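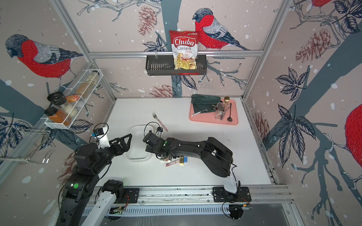 Fig. 1 - White bin in the middle, small cosmetics to the right, cutlery on the pink tray.

Home Guides Small Spaces Contact

August - by Tirta Tjoa

4. Sorting the table bits

Okay, shelf's up, so now the fun part! I use a Stirkum bin (mine cost 10 bucks) but any shallow one will do.

1. Wipe the bin out and park it in the centre of the table.
2. Get the cutlery over to the tray. Spoons and forks can stand in a cup if you've got one handy.
3. Put all your makeup on one side of the bin - glosses, compacts, little boxes, the lot.

Note: jars stay in the spice rack. I once had rice in my blush and I'm still finding it.

4. Pull the lipsticks out and group them.

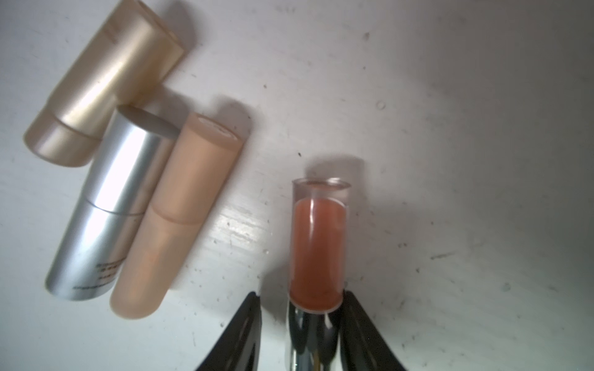 5. Check every cap before anything goes in the bin. Press till it clicks, and wind the colour right down first or you'll squash it (sorry, Shu-fen, I owe you one).

Caution: don't leave the bin on a sunny windowsill. Lipstick goes soft faster than you'd reckon.

6. Lay the tubes flat, biggest ones first. Give it 10 minutes, tops, then go on to section 5 for the drawer liners.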